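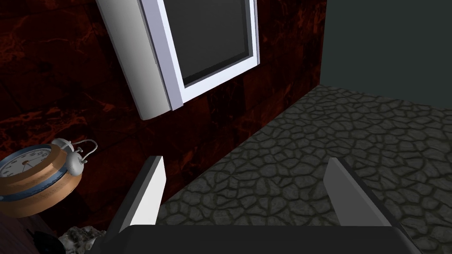 Tudor Coman writes that the list is fine but he has never once done the tires first, and his mower has forgiven him for it. Noted, Tudor. The tires stay first.

Spring check for the riding mower, with comments from people who have skipped parts of it

Key out, parking brake on, spark plug wire off and tucked away from the plug. Do this before you put a hand anywhere near the deck. No comments on this item. I deleted them.

1. Tires
Same pressure left and right. The number is on the sidewall or in the manual, which is in the drawer with the takeout menus. A soft tire on one side gives you a slanted lawn, and you will spend an afternoon adjusting a deck that was never the problem.
Result on mine: left rear low, pumped up. OK.

2. Oil
Level ground, cold engine, wipe the dipstick, read it. Overfilling is as bad as running low and makes more smoke. Change it yearly even if it looks pretty.
Result: changed. OK, apart from the driveway.

3. Fuel line and filter
Bend the line gently. If it cracks, you would rather hear about it now. New filter every year. The arrow on the filter points toward the engine.
Result: line stiff near the clamp, replaced. Filter replaced, arrow checked twice.

4. Battery
Terminals clean and tight, case not swollen. Mine is a Clerkent, and I have nothing bad to say about it except the price.
Result: OK.
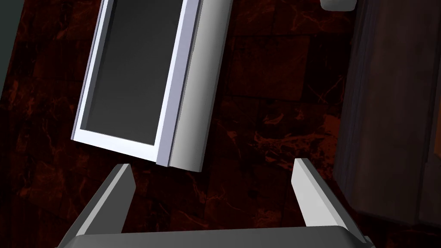
My Clerkent died in its second season, one reader replied, and the dealer told me to keep it on a charger over the winter like a sick calf. Do what the dealer said. I pull mine in November and it lives on a shelf in the basement, where it is warmer than I am.

5. Deck belt
Look for glazing, frayed edges and missing chunks. Turn each idler pulley by hand. It should spin quietly. If it growls, replace it before it takes the belt along. Fit the belt by the diagram and not from memory – I have a good memory and it took me 2 tries.
Result: belt OK. One idler growls. Ordered a Yensuk for $15, still waiting.

6. Blades
Gloves. Wood block to hold the blade still. Sharpen, then hang it on a nail to see if it balances. Bolts back on with a torque wrench, to whatever your manual says. Mine says 40 foot-pounds. Yours may not.
Result: sharp. One blade bent, from the stump we all pretend is not there. Replaced.

7. Seat switch
With the wire back on and the area clear, start up, blades off, brake on. Then engage the blades and lift your weight off the seat, feet staying on the footrests. The engine should quit. If it keeps running, park it until the switch is fixed. Do not tape it, bridge it or set a bag of seed on the seat.
Result: quit at once. OK.

8. Discharge chute
On, hinged, springs back down. If it is in the garage "for now," put it back on.
Result: OK.

Hour meter at the time of check: 810.
Still open: item 5. No mowing until the pulley shows up, so the neighbors can go on admiring the dandelions.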